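Religion and Local Community, Unit 2
Handout: How a congregation gets, keeps and leaves a building
Prepared by Fung-ping Cheng. Please read before the discussion on 11th May.

1. What we did so far

In Unit 1 we looked at congregations as groups of people: who joins, who leads, how decisions are made. In this unit we look at the place where they meet. Many textbooks speak about "church" and mean the people and the building together. For this course please keep the two words separate. I will write "congregation" for the people and "building" for the house.

2. Three situations

Guest. The congregation meets in a place that belongs to somebody else, for example a school hall, a cinema, or another church in the afternoon. The agreement is often only spoken. Everything must be carried in and carried out again: hymn books, the cloth for the table, the cups, the loudspeaker.

Tenant. There is a written lease. The congregation may leave its things in the rooms and can usually put a sign at the door, but larger changes need permission from the owner.

Owner. The congregation holds the title, alone or through its denomination. This difference is important and students often miss it. In some denominations the local members pay for the roof for 80 years and the title is still held by the diocese or district.

3. The Vondcombe case

The main reading is the study by Duván Tello of a small congregation in Vondcombe. It was a guest for 14 years in the hall of the Gulomton school, then a tenant on Kwok Street, and finally the owner of a former chapel. Tello did his interviews in October, shortly after the first service in the new place. Keep this in mind when you read the happy quotations in his second chapter.

Please pay attention to what happened with attendance. In the school hall there were 80 people on a normal morning. In the first months on Kwok Street there were fewer, and Tello gives two explanations. The bus did not stop near, and some families had liked the hall exactly for the reason that it did not look religious. He does not decide between the two, and I think he is right to leave it open.
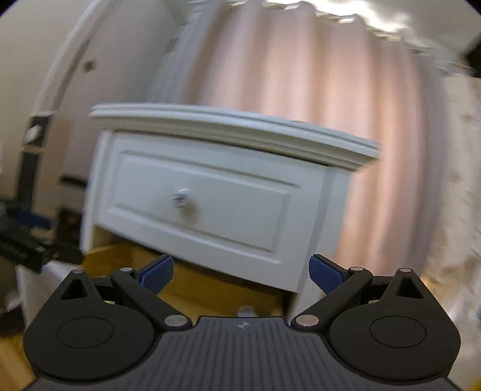
The furnishing of a worship space is the part of Tello's study which is least discussed, and I want to give it some time. A congregation that moves into its own rooms normally has very little to put in them. Members give what they have at home, so domestic furniture comes into a room for worship. Think of an ordinary white bedside cabinet with a molded top and one small clear knob on the drawer. At home it holds a lamp and reading glasses. Put it beside the lectern with a candle on it and people begin to treat it differently, although no words of blessing were said over it. Tello calls this "settling," and he separates it from consecration, where a minister sets an object apart in a formal rite.

The opposite also happens. When the Lolow chapel was closed, the font and the altar went to other churches, but the benches were sold, and one of them stands now in a restaurant. Some former members found this painful. Others were glad that people still sit on it.

4. Terms to know

Title: the legal right of ownership.
Consecration: a formal rite that sets a place or object apart for worship.
Deconsecration: the formal ending of that status, before sale or other use.
Shared use agreement: a contract under which two congregations use one building at different hours.
Settling: see section 3. This is Tello's own word, so give his name when you use it.

5. For the discussion

Bring one page of notes on a congregation you know or can visit. Say if it is guest, tenant or owner, and how you found this out. If you visit, ask before you take photographs, and do not come during a funeral.

Please also think about this: Tello had 20 interviews, and all of them were with people who stayed. What could the people who left have told him?

6. Reading

Tello, chapters 1 to 3. Chapter 4 is about the mortgage and is optional, but those who write the long essay will need it.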